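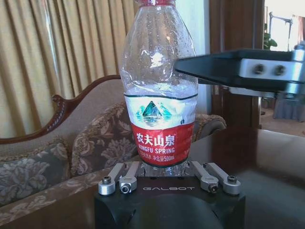 By the Vukstead shop team | 4/15/19

Plaltix Bottle Cage

We love this little cage! It bolts to any frame with the usual two holes and holds a slim shop-bought bottle as firmly as a proper cycling one – handy if you top up at a garage halfway round. The rubber strap has 9 notches, so there's very little rattle, even on the cobbles down to Rostard.

Weight: 62 g without bolts
Colours: black, grey, moss
Fits: bottles up to 8 cm across
Also fits: Noh side mount (sold separately)

Bolts are in the box, but you'll need your own Allen key. Moss is back in stock in May.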